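Sorting the toddler bricks, part 3

I had put this off since March. The big bricks live in a crate under the stairs, and by now the crate also held pencils, a sock and most of a wooden train. Imani Lyons wanted the bricks for her playgroup in Harberg, so they needed counting and checking before they went.

The method is dull. Tip out a batch, pull anything that isn't a brick, then sort by footprint: two studs in one pile, four studs in the other. Colour comes second. I tried colour first last year and ended up handling every piece twice.

A light tabletop helps a lot. Bite marks and hairline cracks show up much better against pale wood than on the carpet, and you can turn a brick under the window to check the corners. I work with only a few out at a time.
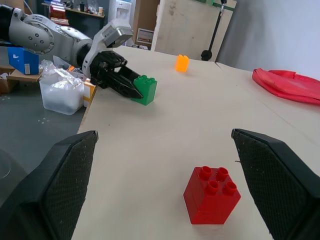

Red four-stud, green and orange two-studs, on the light table.

The final count was 244 usable bricks, with orange the scarcest colour. Rejects went in a separate tub. I reject for cracks through a stud, sharp edges, or a brick that won't grip its neighbour when pressed down by hand. Scratches are fine.

Washing is warm water and washing-up liquid, then a rinse, then a night upside down on a towel. The hollow underside holds water for longer than you'd expect. Forough Ghasemi uses a salad spinner for hers and says it halves the drying time. I haven't tested this.

Labels next, once I find the marker. The two-stud bricks get their own bag.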